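Patient group questions Hornoto's "same-week surgery" promise

FLILLCOMBE, February 2024

The Flillcombe Patients' Forum today called on Hornoto Surgical Group to publish the figures behind its claim that anyone referred to its new day surgery center can be seen "within the same week." The forum says it has asked for those figures three times since November and has received a brochure, a link to the brochure, and an invitation to a breakfast.

Hornoto opened the Jara Day Surgery Center last fall and has advertised it widely as the answer to long waits for hernia repair, cataract surgery and minor vein procedures. The forum does not dispute that the building is open or that operations take place there. Its members would like to know how long people wait for them.

"Seen is a slippery word," said Ivana Ulloa, chair of the forum. "If a clerk calls you on a Tuesday and takes down your insurance number, have you been seen? We asked Hornoto that in writing. We are still waiting, and it has been a good deal longer than a week."

The forum ran its own survey of local people who had been referred to the center. It received 34 complete replies. The forum accepts that this is a small number and that people who are annoyed are more likely to fill in a form. Even so, the replies do not look much like the advertising. Most of those who answered had a first phone call within a week of referral. Far fewer had met a surgeon in that time. The longest gap reported between referral and the operation itself was 40 days, for a cataract patient who was given two dates and had both moved.

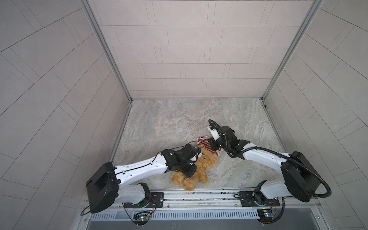
Several people also said they had been asked to pay a $400 "booking deposit" before a date was confirmed. Hornoto's public price list does not mention a deposit. The company told the forum by email that the charge is "fully credited toward the cost of care" but did not say what happens to the money when the center is the one that cancels, or when a patient's insurer turns out to cover the full bill.

Rocío Godoy was referred to Jara for a hernia repair in November. She paid the deposit by card over the phone.

"They were very nice about it," Godoy said. "Everyone there is very nice. I got a text with a smiling sun on it telling me my journey had started. Then I got a text telling me my surgeon was unavailable. I had already arranged for my sister to drive me and stay the night, and she had taken time off work."

Godoy had her operation elsewhere. She says the deposit was returned after her fourth call.

The forum is also unconvinced by Hornoto's use of a patient satisfaction score from Ultum, the scheduling software the center uses. Posters in the waiting area say the center is "rated excellent by more than 1,000 patients." According to Ultum's own help pages, the rating request goes out when an appointment is marked complete. A patient whose appointment is canceled is never asked.

"I have no reason to think the number is made up," said Sławomir Śliwiński, a retired hospital records manager who went through the survey replies for the forum. "I think it measures how people feel when they got their operation and are going home. That's fine as far as it goes. I would be pleased too. But you can't put it on a poster next to a sentence about waiting times and let people join the two together."
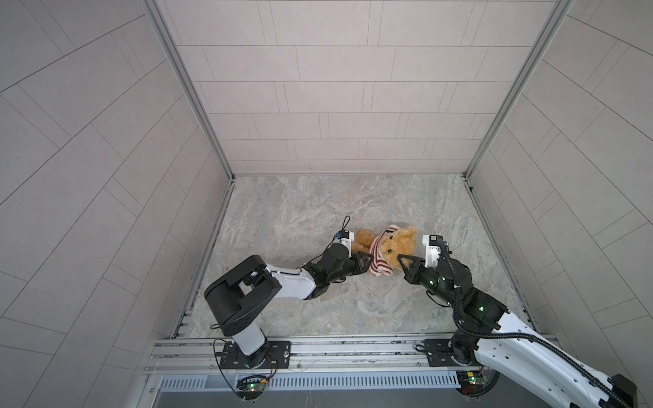
The forum is asking Hornoto to do the following before it runs any more advertising for the center:

Publish the middle and longest waits from referral to surgery, month by month, for each type of procedure.

State in plain words what "seen" means.

Put the booking deposit on the price list, along with the rules for getting it back and how many days a refund takes.

Report how many operations were canceled by the center with less than two days' notice.

None of this should be hard to produce. Hornoto tells investors that it tracks "every step of the patient pathway," and a company that does so presumably has the dates.

Marlene Honorato, director of patient services at Hornoto, gave the forum a written reply, which is quoted here in full at her request: "We are proud of the care our teams deliver at Jara and we listen to all feedback. Waiting times vary according to clinical need and patient choice. We look forward to continuing our conversation with the community."

The forum notes that the reply contains no waiting times.

Family doctors in Flillcombe have been cautious. Dr. Joaquín Navarrete, who has referred patients to the center since it opened, said the surgical results he has seen so far have been good and that he will go on referring people there when it suits them.

"My concern is what I tell them beforehand," Navarrete said. "They come in holding the leaflet. I can't stand behind the leaflet, so I tell them to ask for a date in writing and to keep their place on the other list until they have one."

The forum will hold an open meeting at the Flillcombe Public Library and has invited Hornoto to send someone able to answer questions about scheduling and billing. Written questions can be left at the library front desk. People who have paid a booking deposit and not had it back are asked to bring a copy of the card statement.

About the Flillcombe Patients' Forum

The forum is an independent group of patients and family members. It takes no money from hospitals, insurers or medical suppliers. It does not give medical advice, and patients with a surgery date should not cancel or change it on the basis of this release.

Media contact: Ivana Ulloa, Flillcombe Patients' Forum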